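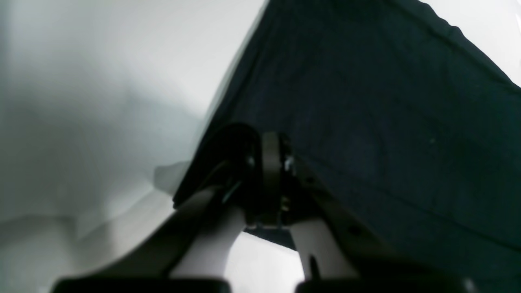 Zuker is a two-fingered arm I've been building in the Rorkdale shared workshop, and this folder holds everything it has recorded so far while learning to handle cloth. I started with wooden blocks like everyone does, then got hooked on fabric, which is so much more fun! It sags, it bunches, it never lands the same way twice. Dark cloth is the hardest for me: on a navy piece the weave hardly shows and the hem is only a slightly darker line, so I lean on the long edge against a pale background to work out where the cloth ends.

What's in the folder

322 episodes, each one a single attempt with a single piece of cloth
1318 labelled stills, picked by hand from the wrist view
4 kinds of task: pick up, drag, fold once, lay flat
2 text files per episode, one for joint positions and one for my notes

Failed attempts are in there too, marked "miss" in the notes. Please don't throw them away before you've had a look, I've learnt loads from them.

Getting started

Unpack the folder anywhere you like and run check_files.py first. It reads every episode and prints the names of any that are missing a part. After that, play_episode.py takes an episode number and shows the wrist view next to the joint positions. Press the space bar to pause, and the arrow keys to step. I wrote it one Tuesday evening and it's still the script I use most.

Labels

Each still has up to three labels: cloth edge, hem and fold. A hem gets its own label only where I could follow it by eye. Specks of lint are not labelled, and a small pale fleck on dark cloth should count as cloth. Where the gripper body sits against navy fabric the two darks run together, so treat the outline there as my best guess.

The build

The arm joints are Tanoli servos and the control board is a Brerano, both bought second-hand. Finger drawings are in the parts folder. If you print your own, leave the pads until last and check that they meet along their full width before you glue anything. Mine took three goes.

Known problems

The clock drifts on long episodes, so line up the video and joint files by the start marker.
Background blur varies a lot between stills.
Episodes recorded in November use an older joint order. The script swaps it for you, but your own code will have to do the same.

Use and changes

Use it for anything you like, at home or in class. If you fix a label, send me the still number and the corrected file and I'll put it in the next version. Towels are next on my list, and I can't wait!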